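The woman who runs the repair table at Feltton did not set out to keep a white one. She bought the top secondhand from a print shop nine years ago, and it came with most of its marks.

"People ask when I'm going to replace it," she said on a Wednesday morning, before the shop opened. "It's flat and it's the right height. I don't see why I would."

Her work is mostly lamps and small radios, with a few clocks. She takes in around 400 jobs a year and charges by the hour. Small parts show up well against white, she said, and so does dirt.

"You drop a black screw on a brown bench and you've lost your afternoon."
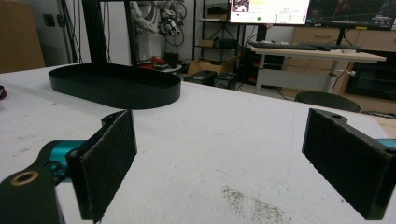
She puts loose parts in a tray before she does anything else. The habit came from her first job, at a company called Ison, where a missing washer meant filling out a form.

"I like a tray with a rim. It doesn't have to be a high one. I had saucers for years and everything went over the side."

She wipes the table down at closing with dish soap and warm water. Scuffs and pencil lines she leaves alone. She tried a scouring powder once and it left the surface dull, so she stopped.

Asked what she would change about the room, she thought about it for a while.

"More outlets," she said. "I'd take 3 more tomorrow. Everything I fix has a cord on it."

The shop on Jasińska Street is open until 5 p.m. and closes for lunch.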